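Cutlery drawer: separate trays or one big insert?

Kitchens and Storage > Drawers and cupboards
12 replies, 724 views

plumjamtin
I've finally cleared out the horrible old cutlery drawer and I'm far too excited about it! It had one of those moulded inserts with five slots, all of them the wrong size, and a gap down the side where teaspoons went to die. I want to go for loose see-through trays that I can shuffle about. Has anyone done this and stuck with it? The drawer is a Plevia one, 700 mm wide, so there's plenty of room to play with.

gatepost_ian
Did it in July and I love it. Smoky plastic ones, a mix of widths. They hide crumbs better than the clear sort but you can still see what's in there. Measure the inside of the drawer, mind. My 700 was a lot less once you took off the runners.

Ottoline77
I'm going to be the grump here. Loose trays slide. Every time you shut the drawer they shunt to the back and the forks end up under the worktop where you can't reach them. One fitted insert, job done.

gatepost_ian
Only if you leave gaps! A bit of non-slip mat underneath and mine don't budge.

Ottoline77
I had the mat. It rucked up and went sticky. Bamboo insert from Ahn, four years old, still perfect.

plumjamtin
Ooh, which mat was it? I was looking at the Flimier one because you can cut it to size.

Ottoline77
Couldn't tell you, it was grey and it went in the bin.

wren_on_toast
Team trays, and the best bit is washing them. Lift one out, tip the bits into the sink, quick rinse, back in. With the bamboo you're there with the hoover nozzle – and then the hoover eats a teaspoon. Handles at the ends make all the difference, so look for those.

Ottoline77
Fair point about the hoover. I'll give you that one.

bramblefoot
What about knives? I won't have table knives in with everything else, I like them on their own in a narrow tray, handles all facing the same way. My other half thinks this is mad.

wren_on_toast
It's not mad, it's correct.

gatepost_ian
Forks and spoons can share a wide one quite happily, I find. Everyone in our house grabs both anyway.

plumjamtin
Right, I couldn't wait and got going at the table this evening! I've got a narrow tray and a wider one with handles, and I adore the rippled sides, they catch the light like water. The narrow one has the long slim things in it. Still got a spoon, a knife and a fork out on the table while I make up my mind about who goes where. I'm leaning towards bramblefoot's system, but I'd like the wide one to do more than one job – any ideas welcome before I commit. 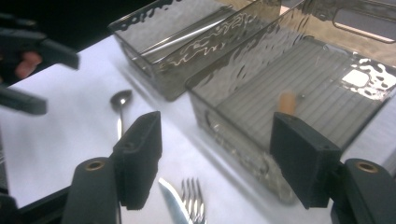 Nullolix
Put the wide one nearest your dominant hand and use it for whatever you reach for most. In our kitchen that turned out to be teaspoons, by miles. The serving spoons and the fish slice can live at the back, they only come out on Sundays and birthdays anyway. And don't bother with the mat until you've lived with it for a week or two, you'll only end up cutting it twice.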